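Toy kitchenware

Toy kitchenware is the general name for small cookware, dishes, appliances and imitation food made for children's play. It is sold loose, in boxed sets, or together with a play kitchen, a child-sized unit with a sink and stove. The term usually leaves out dollhouse miniatures, which are built to a much smaller scale and are often meant for display.

History

Small pots and plates for children were made in pottery and metal long before toys were produced in factories. In the 19th century, tinplate stoves with matching pans became common in Europe and North America. Some of the stoves could be lit and used for real cooking. Plastic replaced most metal sets after the middle of the 20th century, which lowered the price and allowed brighter colors. Wood remained in use and has returned to wider sale in recent decades.

Types

Cookware includes saucepans, frying pans, kettles and colanders. Pieces are usually smaller than the real article but keep its main features, such as handles or drainage holes. Lids are often left out of cheaper sets.

Tableware covers plates, cups, bowls and cutlery. Knives have blunt edges. Muted shades such as mint, gray and pale blue are now sold beside the older primary colors.

Appliances include toasters, mixers, coffee makers and ovens. Simple models have doors that open and knobs that turn. Others use batteries for lights and sounds. None of the ordinary play models produce heat, and working toy ovens are treated as a separate class.

Play food is made in plastic, wood, felt or rubber. Fruit and vegetables are the most common subjects, followed by bread, eggs and packaged goods. Cutting food comes in sections joined by hook-and-loop tape or magnets, so that a child can "slice" it with a toy knife. Other pieces are molded in one part to look already cut or peeled.

Sets and makers

Sets range from a few cups to large collections for classrooms. The Drestenwood company lists a nursery set, number 1502, with 20 pieces of cookware and tableware. Its Zurudon line is made up of play food only and is packed in mixed bags. Wurkeo sells appliances singly, to be added to sets from other makers.

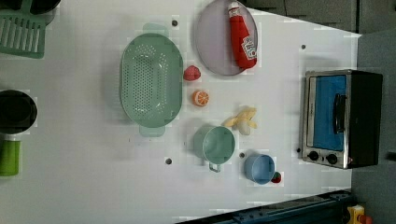
Scale is seldom consistent within a collection. A strawberry may be close to life size while the saucepan meant to hold it is much smaller than a real one. Makers generally size each piece to suit a child's hand, and mixed collections show the widest differences.

Use in play

Children often begin by filling and emptying containers. Later play takes on the order of a meal, with cooking, serving and washing up. Sorting by color or by kind of food is a common activity in preschools, where shelves may be marked with outlines of the pieces.

Care and storage

Solid plastic pieces can be washed in warm soapy water. Wooden pieces are wiped and left to dry, as soaking may raise the grain or loosen glued joints. Battery compartments must be kept out of water. Small items are usually kept in shallow bins, apart from the pans and plates.

See also: Play kitchen; Tea set; Dollhouse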